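3.2 Handle shape and the colour of small household tools

The second part of the Burnirville study dealt with the handles of small hand tools kept in kitchen and laundry drawers. Earlier work on drawer storage has mostly treated such items by length and weight. Our interview records suggested that people look for the handle first, and that the working end is often hidden under other items. We therefore recorded the colour, finish and outline of each handle separately from the kind of tool it belonged to.

The full inventory held 2,716 items. Of these, 2,000 were entered with enough detail to be used in the analysis. Items with no distinct handle were left out, as were sets in which the handle could be taken off. Coding followed the Maeng outline scheme, which sorts long objects according to where they narrow and whether they widen again beyond that point. Two coders worked from the same written guide, and differences were settled by discussion before the final data file was closed on 7/31/19.

Handles in a single strong colour formed a group of their own. Orange was treated separately from red and yellow, as householders in the interviews tended to name it without prompting. A typical outline in this group is the waisted form shown in Figure 4, with a narrow neck between two wider parts.
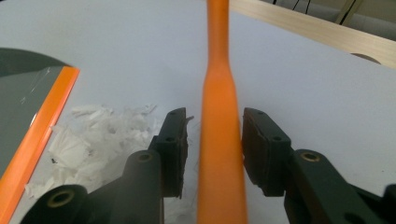

Figure 4. Long orange object with a smooth surface and a narrowed neck, on a white tabletop.

3.3 Placement in the drawer

Placement was recorded in 58 households. Each household was asked to put its tools away in the usual manner, and the direction of every handle was then noted. Where a divider was present, the Bonton tray layout was used as the reference for naming the compartments. Drawers without dividers were split into front, middle and back thirds.

Waisted handles raised a practical problem for coding. When several are laid side by side, the wider parts touch and the necks leave gaps, into which smaller items may slide. We coded an item as nested only if it could not be lifted without moving its neighbour. Items that merely rested against one another were coded as adjacent.

A follow-up visit in September used the same form, with one added field for tools kept on the counter. The Skindier checklist was considered for this purpose but was found to group jars and hooks under one heading, and so could not be matched to our earlier records. Results for counter storage are reported in Section 4.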